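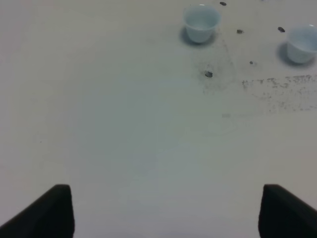

Puva Opens Regional Store Awards to Independent Grocers

Puva, the wholesale supplier to neighborhood grocery and convenience stores, will accept entries from independent shops in its annual store awards for the first time. Until now, only stores trading under the Puva name could take part.

Entries open in November. Any owner-run grocery, deli or convenience store that buys at least part of its stock through Puva can enter, and there is no fee. Stores that joined in the past year are also eligible, provided they have been through one full stock check.

The company supplies 794 stores, of which about 300 are independents that kept their own name and signage when they signed up. Those stores have been asking for a way into the program for several years, according to Mahtab Kordestani, head of retail operations at Puva.

"We had owners doing everything we ask of a branded store, and doing it well, and we had no category to put them in," Kordestani said. "The rules were written when almost every customer we had was under our sign. They were overdue for a change."
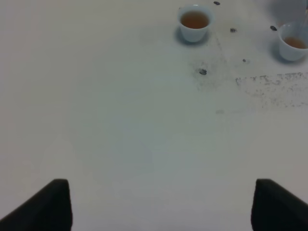
2 min read

How judging works

Each store that enters will get two visits. The first is arranged with the owner. The second is unannounced and takes place during normal trading hours, which may include evenings and Saturdays.

Stores are marked on shelf standards, date checking, cold storage records, staff training, customer service and the condition of the storefront. Independents will be marked on the same sheet as branded stores, with the section on Puva signage left out and the points moved to customer service.

Visits will be carried out by Hesura, a retail inspection firm that has handled the branded store visits for the past two seasons. Puva staff will not take part in scoring. Owners will receive their full mark sheet whether or not they are shortlisted, along with written notes from both visits.

There are 11 categories this year, up from eight. The three new ones are Best Independent Store, Best Fresh Counter and Best New Owner. A store may enter up to two categories but can win only one.

Last season's overall winner, Opoku Food Market in Drurnent, will not compete for the top award this year under the existing rule on repeat winners. It can still enter individual categories.

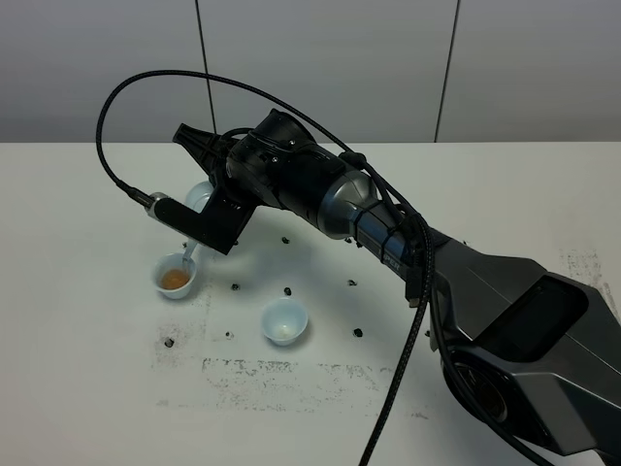 Page last updated: Tuesday, 9:40 a.m.

Prizes and awards night

Category winners receive a plaque for the store, a window decal and a credit against their next order. The overall winner also receives a refit of one section of the store, to be agreed with the owner and completed outside trading hours.

A shortlist of 15 stores will be invited to the awards dinner in Drurnent. Each shortlisted store may bring four people, and Puva encourages owners to include staff who work the counter. Travel costs are covered for stores outside the county.

How to enter

Entry forms are available from delivery drivers, from area managers and through the ordering website under "Store Awards." Forms must be signed by the owner or the manager in charge. Owners with more than one location need to fill out a separate form for each store.

Stores that entered last season do not need to send their floor plan again unless the layout has changed.

About Puva

Puva is a grocery wholesaler serving branded and independent stores from its distribution center in Drurnent. It supplies packaged, chilled and frozen goods, and provides store planning and staff training to its customers.

Media inquiries: Puva Retail Operations, Drurnent office, weekdays 9 a.m. to 5 p.m.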